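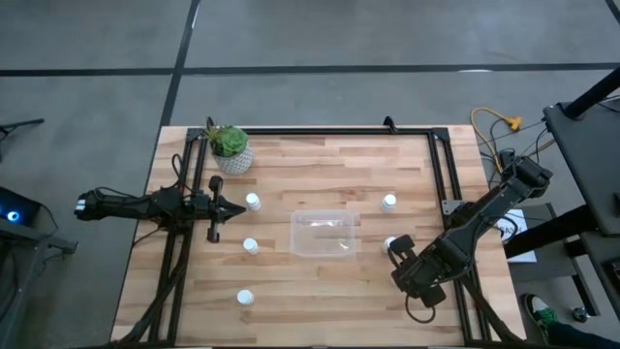 Mineck Tabletop Chores is a set of recordings of two-armed robots attempting the sort of job you would give a seven-year-old to keep them busy before supper. We started it to answer a question that comes up whenever relatives visit the lab: can the thing tidy a kitchen yet? The short answer is no. The longer answer occupies most of a hard drive. The chore in this release is putting small containers into a bigger one, and the full challenge is five white bottles with white round caps, a clear plastic container and two arms with a whole butcher-block tabletop to do it on. A person would finish and go put the kettle on.

Home | Data | Tasks | Baselines | Changelog | Contact

Mineck Tabletop Chores, README for the bottle release
Posted by the Mineck data group, 5 March 2020

What you get

484 episodes, all teleoperated, each with overhead video, joint positions for both arms and gripper state. An episode stops when the operator declares the chore done or at 4000 control steps, whichever comes first. We had planned for 1000 episodes. Then we met the clear container.

Files are grouped by session. Each session folder has a notes.txt in the operator's own words, spelling uncorrected. A few of the notes are rude about the grippers and we have left them in as metadata.

Labels

done: every bottle is inside the container and both grippers have let go.
partial: at least one bottle is in.
none: no bottle is in, whatever else was accomplished.

117 episodes are labelled partial or none. Please don't filter these out before you've looked at them. If you're curious how close machines are to doing housework, they're the best part of the set. A toppled bottle rolls, the arm goes after it, and the chore becomes a different chore.

Known problems

Clear plastic is hard to see. The wood grain shows straight through the bottom and the rim shifts with the glare, so depth estimates there are poor. Our Kusix baseline sometimes treats the container as a patch of table with opinions.

White caps on white bottles give you very little to tell the top from the side. We considered colouring the caps and decided that real bathrooms wouldn't do us the same favour.

The grippers block the view. An arm reaching across the table will often cover a bottle for a second or two, and the tracker may report it missing. Check the next frames before you believe it.

Background clutter changes between sessions. Train on crops if it bothers your model. It bothered ours.

Can it do the dishes?

Antal, our scripted baseline, manages when the bottles start upright and well apart. Move two of them close together and it tries to pick up the gap. The learned policy copes better with that and worse with everything in December, when the lighting changed. Neither one knows when it has finished, so a human still presses the stop key.

Laundry is a separate release. It has fewer episodes and longer notes.

Using the data

Split by session, never by episode. Random splits will flatter you.
The loader expects left arm before right arm. Older Bokeck files have them swapped.

Related
Bokeck: towel folding, first attempt
Kusix baseline, training notes
Antal scripted picker, setup guide
Why our cutlery task is delayed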